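Skodside Edge-Glued Maple Board, Large – My Review
May 16, 2025

I've been putting off this review because I wanted to live with the thing first, and I've now had it since October, so I think I'm allowed an opinion!
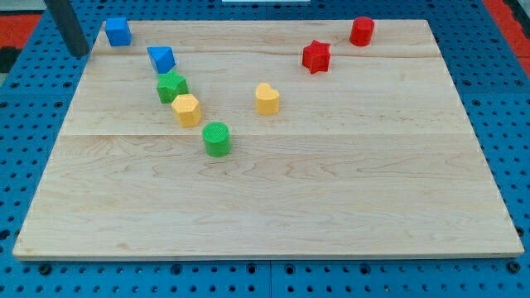

I bought mine from Lescombe, the kitchen shop near my sister's place, after my old plastic one warped so badly that onions rolled off it. I'd looked at the Ragnarsson too (lovely, end grain, weighs as much as a small dog) but it was nearly 300 dollars and I just couldn't do it. The Skodside was 229 with the little tin of Eno board oil thrown in. Still a lot for a slab of wood, I know.

So, daily use. It stays put on a damp dish towel, knives feel nice on it, and bread crumbs brush right off. Beets did leave a pink ghost that took a good scrub with salt and half a lemon. I oil it every 3 weeks or so, more in winter when the heat is running, and I stand it on its side to dry – I left it flat in a puddle once and the underside went fuzzy, so I had to sand it back. My fault, but the care card could be a lot clearer about that.

My main gripe is that there's no juice groove. Roast chicken on this board is a race against the countertop, and I still pull out an old platter for carving. I'd also love some finger notches on the short sides, as it's awkward to lift with wet hands.

Four stars from me. If you mostly chop vegetables and slice bread, go for it, and get a second tin of oil while you're there. The first one runs out fast.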